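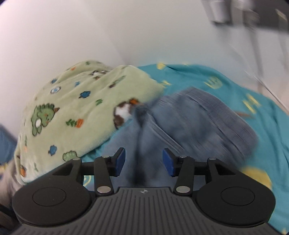

Two thousand demonstrations of picking things up off a pile, and according to Anum Dogar most of what mattered was in the half second before the fingers closed. She told me this before I'd even gotten my coat off, and I hadn't asked a question yet, so I wrote it on the back of my hand and then on paper once I found some.

(It's 1,998 demonstrations, if you want the exact number. Two files got corrupted on a drive and she's still mad about it.)

I'd come to Wellidmont to ask about Kauppinen, the project she and Sakda Klinhom have been running since June. The short version: they're teaching a robot arm to take one piece of cloth out of a heap of laundry, using recordings people make at home with a hand-held gripper. Blankets, sheets, clothes, whatever is lying there. I have three kids, so I know a lot about heaps.

I asked why cloth, when there are so many easier things to pick up. "A cup stays a cup," Anum said. "With fabric you touch one fold and the whole pile has a new shape. So you can't plan the entire move and then go do it. You look, you go in a little, you look again."

The part I found fun is how they worked out where to grab. Their first model liked patterns – it went for anything with strong color on it, cartoon prints especially, as though a printed animal were a separate thing you could lift off the bed. Sakda groaned when I brought this up. "It would pinch the middle of a flat sheet, over and over, very sure of itself," he said. "A person goes for a ridge or a hem. We had that in the recordings the whole time and we were training right past it."

What they changed sounds almost too small. Instead of weighting every moment of a recording the same, they gave extra weight to the approach, when the hand is slowing down and making tiny corrections. They also stopped throwing out the blurry bits. I was surprised by that one! Anum said blur mostly means the hand or the cloth is moving, and cutting it left the model with a very calm idea of laundry.

On their test piles, the arm used to come away with exactly one item in 19 tries out of 70. I asked for the new number and they looked at each other, and then Sakda said they're rerunning it with different lighting and I could have it when it's done. "It's better," he said. "Better enough that I stopped watching with my hands over my face."

It still has trouble when two pieces are tangled together, or when something thin is lying flat on something else thin. Anum thinks touch sensing would help with both. Sakda thinks more recordings would, and I got the feeling I'd walked in on an old argument, so I asked about that too.

"He wants more of everything," Anum said.

"I want more socks," Sakda said. "We have hardly any socks."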